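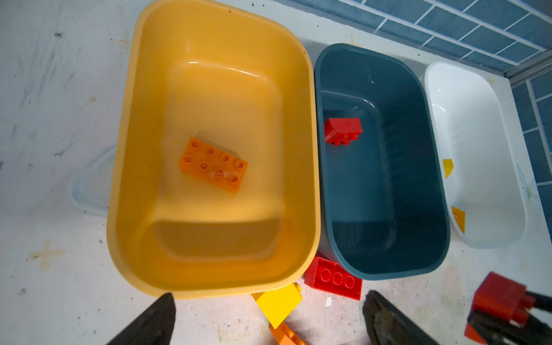 Bremska returns for a second season, with fewer answers promised

Print | E-mail this story

The island mystery serial Bremska will be back in March with 11 new episodes, its producers at Filtmont say. They call the new run "the one that explains everything." Viewers who sat through all eight episodes of the first season have heard that before. 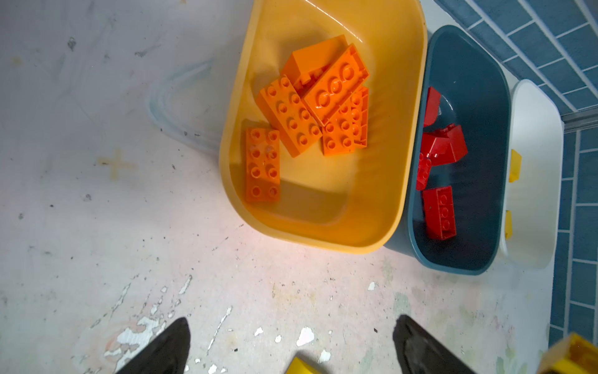
What we know

The story picks up in the flooded town of Vastau, where the radio tower is sending again – or so the pilot's log claims. Filtmont says a 340-page guide settles every loose end. It has shown the guide to no reporters, and a fan list of open questions stands at 786.

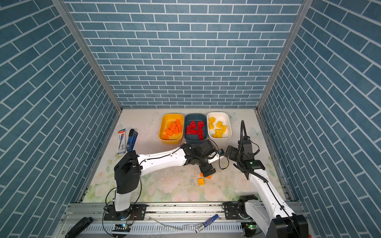 Orange, red and yellow bricks sorted into bins.

The trailer runs under a minute and answers none of them.

Contact us | Copyright Filtmont Screen Notes | Back to top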